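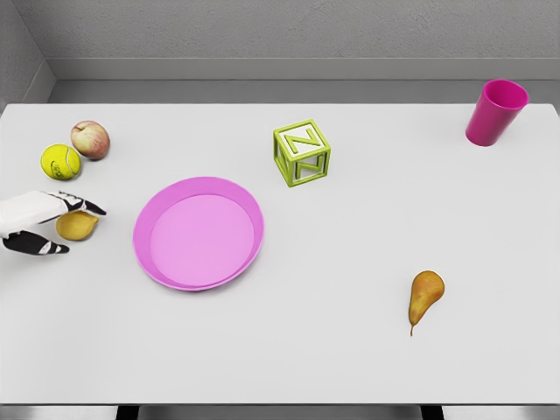

Ticket: invoice PDFs come out with the wrong page breaks
Opened by: Bianca Hodoroagă
Opened: 13 October 2024
Product: Havia desktop
Status: closed

First message

Hi all! I do the billing for a small upholstery shop and I've been on Havia since June, mostly very happily. My problem is the PDF export. Any invoice with more than one page comes out with the totals box chopped in half, so the subtotal is at the bottom of page 2 and the tax and the amount due are at the top of page 3. On screen the preview looks perfect. I only found out when a customer (Aydoğan, the furniture place, they order a lot from us) wrote back asking why their total was missing. It wasn't missing, they just hadn't scrolled, but fair enough.

What I've tried so far:

Restarting the program. No change.
Restarting the computer. No change.
Exporting the same invoice twice in a row. Both files break in the same spot.
Deleting one line item. The box moves up a little and stays whole, so it does depend on the length.
Switching from our own template to the plain one that came with the program. The box stays whole there too!

That last one made me think it's my template, but I haven't touched the template in ages and it used to be fine. The logo is the same, the footer is the same, the font is Voder like always.

Update, same evening

Okay, I poked at the template some more. I made a copy so I wouldn't wreck the real one (I learned that lesson with the price list last spring) and took things out one at a time, exporting after each.

Without the logo: still broken.
Without the footer: still broken, only lower down the page.
Without the payment terms paragraph: still broken.
With the font changed from Voder to the default: fixed.

So it's the font? I changed it back and the break came back with it. I did that a few times to be sure, because I didn't quite believe it. The invoice I'm testing with has 31 line items, if that matters to anybody. Shorter ones that fit on one page look normal in either font.

Reply from support, and what I did with it

Support wrote back quickly and asked whether Voder was really installed on my machine or just named in the template. I said of course it's installed, I've been using it for years. Then I went and looked, and, well. The regular weight was there and the bold was gone. My laptop had been cleaned up over the summer and I guess the bold went with it.

The way they explained it, the preview was faking the bold by thickening the regular letters, and the export was swapping in a completely different font that's a bit taller. The totals box is all bold, so it grew just enough to fall off the page. I'd never have guessed that. The letters do look a little different if you zoom way in on the PDF, and now I can't stop seeing it.

I reinstalled the bold from the original download, closed Havia, opened it again and exported the long invoice. Still broken! I was pretty grumpy at this point, I'll admit.

Second reply

They had me clear the font cache. It's under Settings, then Printing, then a little gray link at the very bottom that says Reset stored fonts. I had scrolled right past it. You have to close every open invoice first or the link does nothing, and it doesn't tell you so either - a message there would be nice, if anyone on the product side reads these.

After the reset the program took its time starting up, and the first export was slow too. The second one was back to normal speed.

Where it is now

The long invoice comes out with the totals box in one piece at the top of page 3. I re-exported the Aydoğan one and sent it over with an apology. I also tried a quote for Okar, which has a big discount table in bold, and that one is fine too.

One leftover question. There's a checkbox in the template editor called Keep block together, and it was off for my totals box. I turned it on while I was in there and nothing bad happened. Should it have been on the whole time? If so, maybe it could be on by default for totals.

Last reply

Support says yes, leave it on. With it checked, the box would have jumped to the next page whole even with the wrong font. They also suggested setting payment terms as their own block, so I did, and ours still says 30 days like it should.

You can close this one. Thanks for being so patient with me about the bold!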